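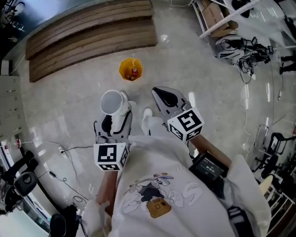
*Left gripper holding the paper cup, right gripper open. Yellow bin ahead.*

**Ticket 3588: gripper opening value jumps in hand-held demos**
Opened 2024-01-26, site Funudholm, task "cup to bin"
Status: waiting for Vikari support

In episode 674 the left opening value goes to zero for several samples, while the cup is still between the fingers. The pose track from the marker cube stays smooth. The log rate is 60 Hz on both sides.

Tried until now:

- Restarted the recorder. No change.
- Swapped the left and right data cables. The error stays with the left gripper.
- Closed the fingers with nothing between them and set zero again.

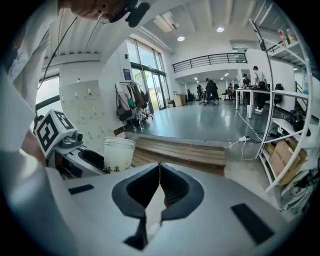
*Gripper camera, fingers together.*

After the new zero, the value is stable in short tests, but I did not yet repeat a long session. Please tell me if episodes before 674 can be kept for training, or if we must record them again.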